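Soup, bread, 10 seats: a talk with Rafail Triantafyllou

13 April 2021

Rafail Triantafyllou wants to talk about beans. I came to talk about rent. We did beans first.

"Dried, always," he says. Phone on the counter, speaker on, pots banging behind him. "Canned is fine at home. I eat canned at home. But when soup is the whole menu you soak the beans."

He runs Plokamach, the soup counter on Flurton. 10 seats, one window, one kind of bread. Opened in December, which everyone told him was a terrible month to open anything. He signed the lease anyway. The last tenant fixed watches and left a very good lamp.

Before that he cooked for hotels. Banquets mostly. He remembers one wedding with 243 guests where the fish showed up frozen solid at noon. "I stood there with a hair dryer," he says. "Don't print that." Then a minute later: "No, print it. They closed down."

What made him quit? Long pause, somebody asking him about onions.

"My knees. And I never saw anyone eat. You send out plates through a door and the door shuts. Here I see the face. Sometimes the face is bad, ok, so I put more lemon."

Lemon comes up a lot. So does his aunt, whose recipe the white bean soup is, more or less. Hers had celery leaf and no carrot. His has carrot. She has been told.
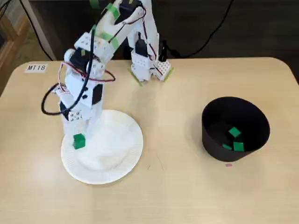 Money, finally. He's open about it, more than most owners I call. A good lunch is 78 bowls. A bad one he won't say. He needs the good ones to make up for weeks of rain, except rain is good for soup, so really he means weeks of sun. "April scares me. People see one warm afternoon and they want a salad."

Will he do a salad?

"No."

Cold soup?

"Maybe. Cucumber. Ask me in a month."

The bread is from Verbeke, two streets over, a dark loaf with a hard crust that he slices thick. He tried baking his own for the first few weeks and gave up, there wasn't room for the dough and the stock pots both. He doesn't miss getting up at three. Olive oil is Prillesano, the big tins, and he gets a little heated about the price but wont switch.

Most of the business is takeout now. He'd rather have people sit. He bought 154 bowls, real ones, heavy, from a school cafeteria that was clearing out its kitchen, and most of them are still wrapped in newspaper in the back. "I paid for bowls and I give out cartons. It hurts me a little every day."

I ask if he'd open a second place. He laughs, then he's gone, then back again, out of breath. Delivery at the side door, wrong potatoes.

"A second place, no. A second burner, yes. Bigger sink. I have a sink like a hat."

Tomorrow is lentil, with the vinegar on the side becuase people argued about it last time. Doors at eleven, until the pot's done. He has to go, the onions are catching.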